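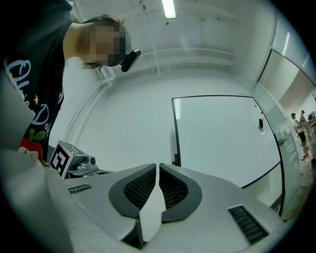
Teaching Spelling in Years 3 and 4 - notes for session two

Last time I promised we'd get on to spelling tests, so let's start there. Most of you had one every week at school, and I did too (I once got "necessary" wrong three weeks running!). I'm not going to tell you to scrap them, but I'd like you to think about what goes on the list and what the children do with it before the test.

Starting points

Pick words that share a pattern. Ten words ending in -tion will do more good than ten words pulled out of a topic book. Say them aloud together, clap the syllables, then look for the tricky bit and mark it in a different colour.

Riku Matsuda's Year 4 class at Davthorpe keeps a "have a go" page at the back of each writing book. Children try a word two or three ways and tick the one that looks right - it takes seconds and they get surprisingly good at it.

Homophones

Teach these apart first. If you put "their" and "there" on the board side by side on day one, you may well plant the muddle yourself. I learned that the hard way at Oltby.

For next time

Read the Lazaridis chapter on word families (it's in the pack, and Ourania writes very clearly). Then plan a 15 minute starter on one prefix and write up 300 words on how you'd check it had stuck. Bring two copies, please.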